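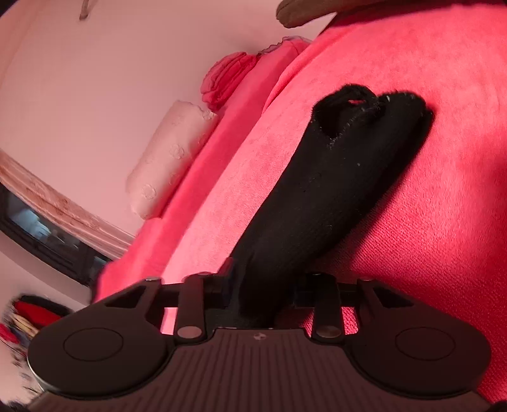 A long black fabric thing that looks a lot like a sock, and the gripper that has to deal with it.

Meet the Jestitz, the Hand That Wants Your Laundry
By Maya Mansour
September 27, 2022

Have you ever been told to put your clothes away and done it by kicking them under the bed? Then you already know something important about laundry. It is boring, and it is harder than it looks.

A company called Brestent thinks a machine could do it. First the machine has to learn how, and for that Brestent sells the Jestitz. It's a robot hand without the robot. You hold one end, the other end does the grabbing, and a camera watches all of it. Later the recordings go to a real robot arm, which studies them. (It doesn't get to skip homework either.)

What does it look like?

Mostly black, with a ridged part in the middle and a big round lobe on each side. If you think it looks like a beetle wearing headphones, I thought so too, and I'm a grown-up.

The part that matters is the fingers. There are only two. You have eight, plus thumbs, so you are winning already. Metal arms would be too easy to guess, so the makers went with flat black links that swing on little round joints. When you squeeze the handle, the links move and the fingers close. When you let go, they open. Scissors work in a similar way, except that scissors are cheaper and nobody's aunt has to charge them overnight.

Why start with clothes?

Picture a block. You pick it up, and it's a block. You put it down, and it's still a block. Now picture a sweater. Grab it by the sleeve and it turns into a long droopy noodle. Drop it and it turns into a heap. Do it again and you get a different heap! A robot that learned only one heap would be very confused by the next one.

That's why Brestent tells people to make lots of recordings. The booklet suggests 100 for each kind of clothing. I started in August and got bored well before that, which I suppose is the whole reason for wanting a robot. 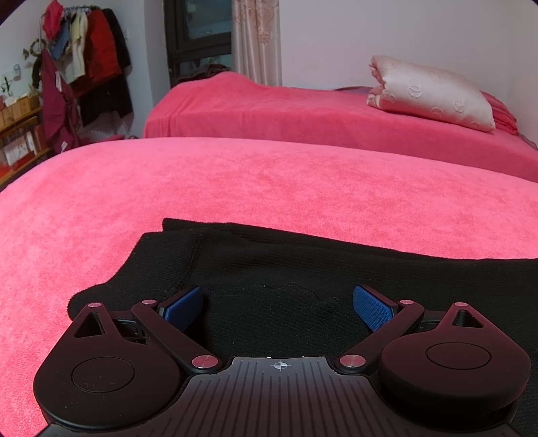
Blue fingertips, open wide, over folded black knit. Look for the tiny diamond pattern on the pads.

That pattern is there for grip. Run your thumb over the bottom of your sneaker and you'll feel the same idea. Smooth fingertips slide off cloth, and bumpy ones hang on.

Is it any good?

At holding a bunched-up bit of cloth, yes. At picking up one thin layer off a fuzzy blanket, not so much. My first few tries brought the blanket along for the ride. You get better at it, and your wrist gets tired — both at the same speed.

Could you have one?

Probably not for your birthday. It's made for labs and schools, and it costs more than a bike. If your school gets one, ask for a turn, and start with something thick and easy to grab.

Words to know

Gripper: the part of a robot that holds things.
Joint: a spot where two parts meet and can move. Your elbow is one.
Demonstration: showing how a job is done so somebody, or something, can copy it.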